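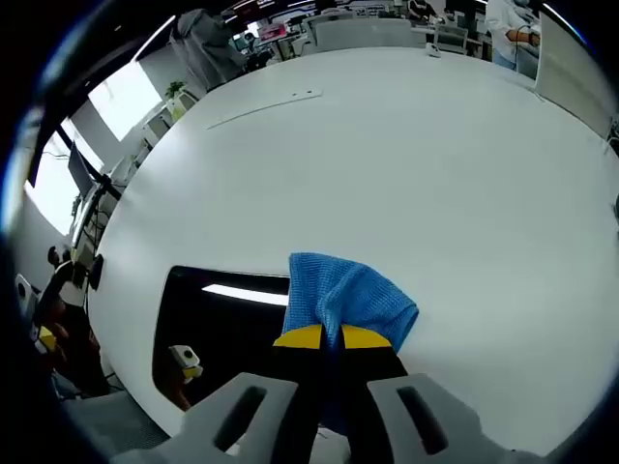
A reader in Salinas wrote in to ask why her cotton dishcloths smell sour by the second day, even though she rinses them every evening and hangs them over the tap. She wanted to know whether she should give up and go back to sponges. Please don't! Cloths are lovely things to work with, they last for years, and the sour smell is nearly always down to two habits that are dead easy to change.

The first is the tap. A cloth folded over a tap has a damp middle all night long, and the middle is where the smell starts. Hang it by one corner from a hook or a peg instead, somewhere the air moves. I have a row of little hooks on the inside edge of the window frame and a wrung-out cloth is properly dry there by breakfast, even in February.

The second is fabric softener. It leaves a coating on cotton that holds on to grease, and the cloth stops soaking things up as well. Leave it out of the kitchen wash altogether. If you've been using it for ages, one or two hot washes without it will bring most cloths back, and you'll feel the difference the first time you mop up a spill.

Getting the smell out of a cloth that already has it

Put 200 g of washing soda in a bucket, pour on hot water and stir with an old wooden spoon until it has all gone. Wear rubber gloves. Drop the cloths in, push them under and go and do something else for the evening. In the morning tip the water away (it will be a truly horrible colour, which I find very satisfying), rinse the cloths well and put them through the machine on the hottest wash they'll take.

Keep wool, silk and anything with a metal trim well away from this. Dark cotton may fade a bit. I do my blue ones in a separate bucket after turning a whole batch of tea towels the shade of a wet pavement.

Knitted or woven?

I get asked this a lot, and I love both! Knitted cloths have a bit of stretch and a bumpy face that shifts porridge off a pan beautifully. They also take longer to dry and they snag on cheese graters. Woven ones, the waffle sort especially, dry faster and fold flatter, so they're what I reach for when I'm drying glasses.

If you knit your own, use plain cotton yarn and keep it small. Mine are 32 stitches across on 4 mm needles, and any bigger is a nuisance to wring out. The Liltitz cotton I bought last spring has washed very well, though the red bled for the first few washes and I'd keep it away from anything pale.

Wiping down a white table

White tops show everything, and they also clean up faster than people think. Warm water with a small squirt of washing-up liquid does nine jobs out of ten. Wring the cloth until it stops dripping, wipe in long overlapping strokes from the far side towards you, then turn it to a clean face and go over once more with plain water. The second wipe is the one people skip, and it's the soap left behind that makes a white top look dull and feel tacky.

For tea rings, make a paste of bicarbonate of soda and water, dab it on, leave it for ten minutes and rub very gently with a fingertip in the cloth. Biro comes off with a little surgical spirit on cotton wool. Try it on the underside first, and open a window.

Screens want a dry microfibre cloth and nothing else to begin with. If there are fingermarks that won't shift, dampen one corner with water, wipe with the screen switched off, and finish with the dry part. Don't let a kitchen cloth near them, as even a clean one can carry enough grease to smear.

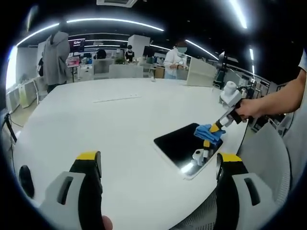

Rounded edges and the undersides nobody wipes

Run your fingers along under the lip of your table and you may get a surprise. Hands grip there every time a chair is pulled in, and it gets sticky long before the top does. Once a fortnight I go right round with a hot soapy cloth wrapped over two fingers, and every 14 weeks or so, when I'm doing the skirting boards anyway, I turn the chairs upside down and do their feet as well. Hair gathers round the felt pads like you wouldn't believe!

Mesh chair backs are best done with the soft brush on the vacuum cleaner, front and back, and then a barely damp cloth.

Storing clean cloths

Roll them and stand them on end in a drawer or a box. I keep mine in an old Trovilwood cutlery tray with the dividers taken out, clean ones going in at the back and used from the front so they all get their turn.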